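Speaker notes: "Do You Really Need to Fold That?"
Trirnbridge Library, Monday evening talk, second half

Start on time even if people are still getting coffee. Mic check, then straight in.

Opening. Ask who has bought a folding board. Wait for hands. Ask who still uses it. There will be fewer hands. Don't make a meal of it, just let them look around the room.

I bought mine from Zultel. It's under the bed. It worked fine on adult T-shirts of one size, and I own very few of those, while my laundry basket is mostly kids' clothes, towels and one big cardigan that fights back.

Say what the talk is. I went through 12 folding methods over the winter, from books, videos and a course my sister-in-law paid for. I wanted to see which of the claims held up in a normal house with a normal pile. Most of them were sold to me as saving time. I kept a notebook. I don't claim it's science, and if anyone in the audience has done better I want to hear it in the Q&A.

Claim one: folding saves space. Sometimes. The Bahrami method (small upright packets, stood in a row) did get more into the top drawer. It also meant the drawer had to be repacked each time a child went looking for one particular shirt. The book has a photo of the drawer on the day it was done. I would like to see the drawer on Thursday.

Claim two: folding prevents wrinkles. Depends on the cloth, and the books are vague about this. A fold is a crease you chose. If you press it under a stack for a month, you get that crease. Pass around the two linen napkins now, the rolled one first.

Claim three: one method for everything. I have the least patience with this one, so slow down. Nasgate's course teaches a single rectangle fold and tells you it suits "every garment in the home." Next slides.
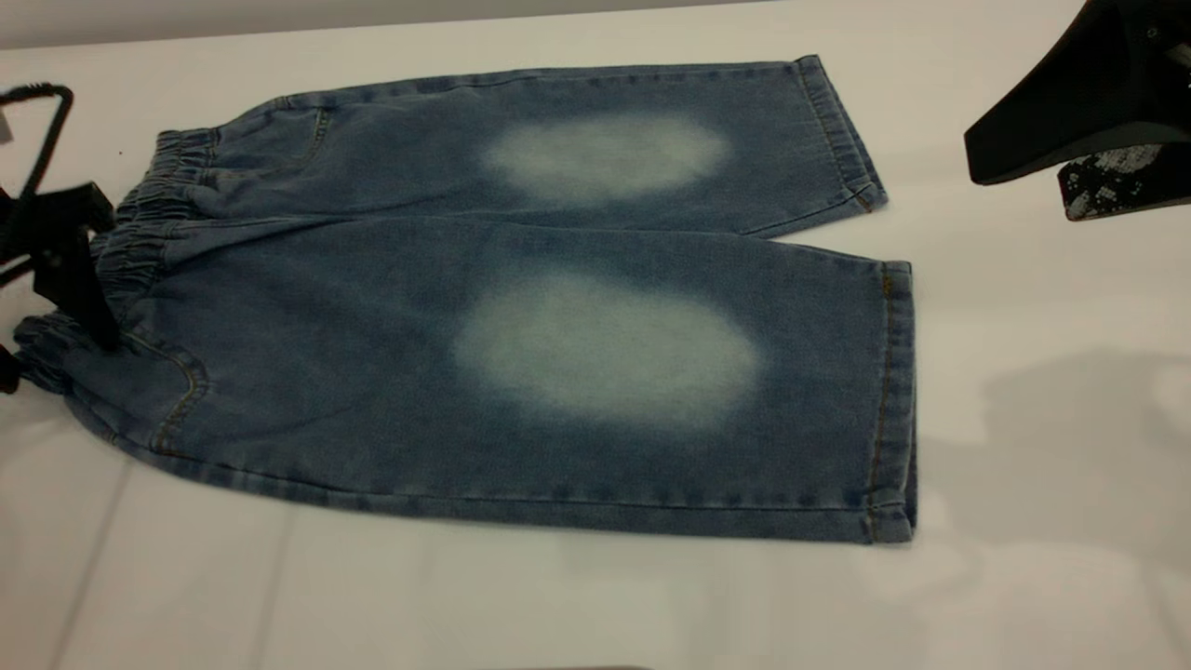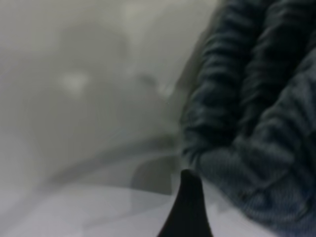
Every folding course I've looked at begins with a shirt, and I think that's a sales decision. A shirt has a back panel, two sleeves, and a shape that wants to become a rectangle. Take the kids' denim shorts on the slide instead. The waist is elastic, so it gathers up and won't give you a straight edge, and the legs are cut wide. The instruction says "bring leg to leg and align the waistband." Align it with what? Mine springs back the second I let go. The knit is a different problem. Thick ribbed fabric like that makes big rounded folds and it would much rather stay rounded. You can push it down into thirds, and you can put it on the shelf in thirds, but it'll be taller than the diagram says, and the pile on top of it will lean.

(If someone says the faded patches on the shorts mean they need replacing: no. Knees come like that from the store now. Move on.)

What I do with each, keep this short:

Shorts. One fold, leg over leg, then in half if the drawer is shallow. I stop there. I tried the five-step version for 2 weeks and could not find a single thing it improved. The elastic end goes toward the back of the drawer, which is my own habit and I can't defend it.

Heavy knits. Sleeves in if it has sleeves, one loose fold, flat on a shelf. Don't hang them, the shoulders go. On this point I agree with all the books, and I should say so out loud because otherwise I sound like I came only to complain.

Demo. Use the table, not my lap like last time. Get a volunteer from the second row. Give them the shorts from my bag and read the Nasgate steps word for word, with no help from me. Then have them do it their own way. Ask the room which one they'd put away. I honestly don't mind which they pick, but the volunteer usually has an opinion.

Timing part. I timed myself on one full basket, 48 pieces. I'm going to give the result with its problems attached: one basket, one person, and I was already sick of the careful method by the time I started. The quick way was faster. The part I didn't expect was the putting away, where the careful stacks did go into the drawers more easily. It did not make up the difference. If it had, I'd be giving another talk.

Roya Pakzad asked me in December whether I was just arguing for being messy. Fair question, and it'll come up again. Answer: I like a tidy drawer. I object to being told that a tidy drawer takes a paid course and a plastic board. Underwear, for instance, has never been folded in my house, and I can find it in the dark.

Things to skip if running late: the sock section, the story about the airport, the fitted sheet. If somebody asks about fitted sheets, say I roll them into a ball and put the ball inside the pillowcase.

Q&A, 5 minutes at least. Likely ones:
Baby clothes? Don't bother, they're outgrown before the drawer is.
Travel? Rolling is fine. I tested it against flat folding in the same suitcase and couldn't close either one.
Where do I get the napkins back? From the person who still has them. Check before leaving, they're my mother's.

Handout is by the door, single sheet, both sides. Room has to be clear by 9.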